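3.2 Items and work surface

The cooking task was studied in a small test kitchen in Prendley. We looked at where a person puts the lid during cooking, and where the pot stands at that time.
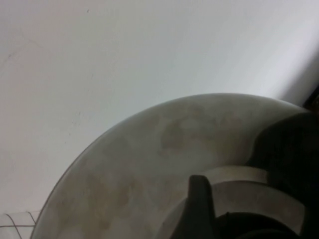
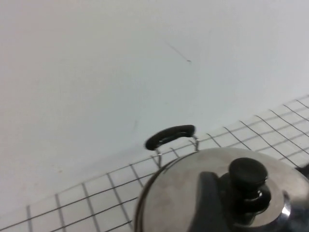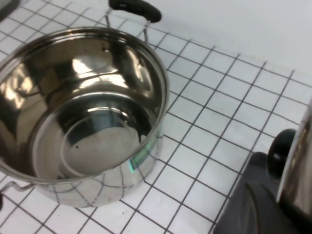
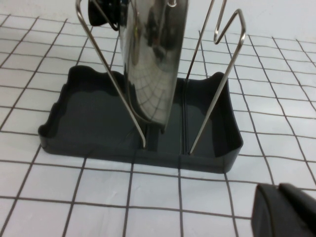
Figure 2. Items and surfaces of the lid study. The second picture shows the pot with its lid on, the third shows the open pot, and the fourth shows the dark gray tray with its wire frame.

Each of the 15 participants did the task alone. The pot is stainless steel, and its side handle has a black grip – this part was the one most people touched first. Yanling Zeng noted each placement by hand.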